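Sorting arm build: the gallery so far

These are from the arm I've been putting together at Funwood, the shared shop over the tire place. I get the corner bench on Tuesday nights, plus whatever hours I can steal on weekends, and I started in February thinking I'd be done by spring (ha). Thirumalai D'Souza did most of the wiring with me and deserves half the credit. Newest stuff is at the bottom. I'll add more photos as I sort through my phone!

The job

Pick a toy out of a basket, drop it in the right box. My nephew can do it while eating a sandwich. The arm gets 18 seconds per toy before the program gives up and goes back to its parking spot.

The arm

Bought used, with a stiff elbow and no manual. Liviu Radu talked me through regreasing the joint over the phone, and it's been quiet ever since – well, quiet for an arm. The control program is called Celtar, and it's on version 4 now. Version 3 had a habit of going home by way of the wall.

The table

Green felt on top, so small things don't skate away when the fingers bump them. I glued mine down with way too much spray glue and had to do it again.

The basket and the boxes

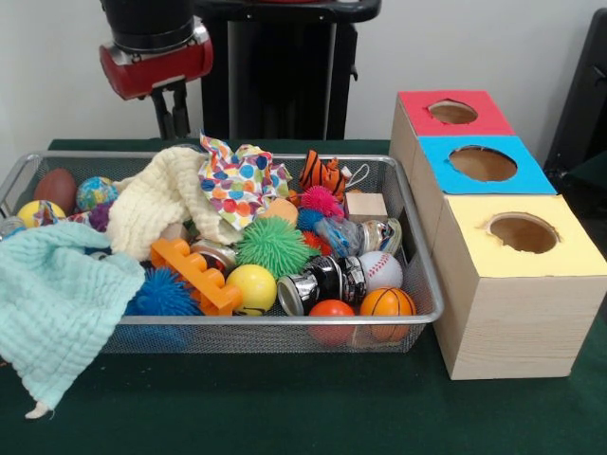
Gripper pointing down over the full load, with the red, blue and yellow tops lined up on the right. The spiky balls are my favorites to try, and the polka dot cloth is the one I dread. Soft stuff folds up any way it likes, and Celtar's guesses about where to grab it are still pretty wild.

Still on the list

A better cable run along the stand, a softer set of fingertips, and a proper stop button I can reach from the stool. Longest session so far was 104 tries in one evening, and my notes from the last dozen are mostly scribbles. If you've got a good way to pick up a washcloth, leave me a comment, I'll try anything.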